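Home Tickets Cells Parts Search Log out

Ticket 938: vise cell, right arm stops short at tray approach
Opened by: Heiðrún Lykkegaard, Pollgate
Assigned: Thirumalai Reddy, Farkance support
Status: open, waiting on customer

Two-arm cell, sim twin only so far, real one untouched. Program is vise / rod / tray, the Mutell build. Right arm goes over the tray, comes down, then halts with "approach limit" before it closes on anything. Left arm fine. Restarted the sim twice, same thing. Layout as loaded is attached, I haven't moved the vise or the tray. 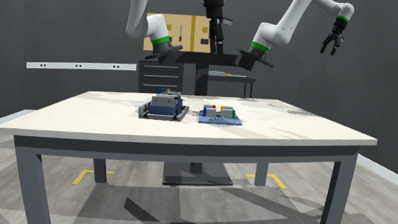 Pollgate, March

08:50 HL. Log attached. Fault code 374 every time, always same step. Tried slower speed, no change. Tried with the left arm parked, no change.

09:20 TR. Thanks. 374 on this build is the height check, not a collision. What does the table frame say for Z? And is the tray parented to the table or to world?

09:35 HL. Tray is parented to world. Table to the floor. Didnt know that mattered.

09:40 TR. It does if anyone edited the table. Check the change list pls.

10:15 HL. Ok found it. Tsang raised the tabletop 38 mm to match the real one, saved it under his own login. Tray got nudged up by hand afterwards so it looks right, but the pick frame still has the old height. So the tray is drawn in one place and the program thinks it's lower.

10:25 TR. That would do it. Steps:
- parent tray to table, keep world pose
- re-teach pick frame off the tray rim, not off the blocks
- delete the old pick frame, dont just rename it
- clear the cached path (Tools, Paths, Clear)
- run the approach only, fingers open, and send me the wrist camera view

11:05 HL. Done, except I renamed the old frame before I read your line. Deleted now. Approach only, wrist view:

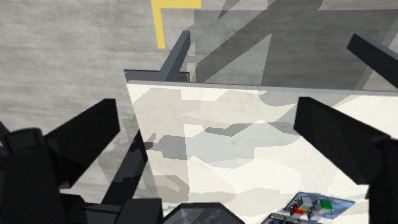
Wrist view, approach only, gripper open.

11:10 TR. Fingers are open, good. Tray sits low and right in view. What offset is on the wrist camera? If it's still the default then I'd fix that before touching the pick frame again.

11:25 HL. Default. Never set it.

11:30 TR. Ok. Load the offset file from the Mutell folder, then re-teach once more. Also put the height check back ON, your log shows it off for the last run.

11:40 HL. Yes that was me, sorry. Back on. Cache was at nearly 3,000 paths btw, clearing took a while.

13:15 HL. Offset loaded, frame re-taught. Approach ran through with the check on, no 374. Have not tried a full pick yet.

13:20 TR. Run the full pick on one block before you run the whole tray. Leave the vise step out for now. Keeping this open till I get that log. And ask Tsang to put table edits in the shared change list, vise frame probaly needs the same 38.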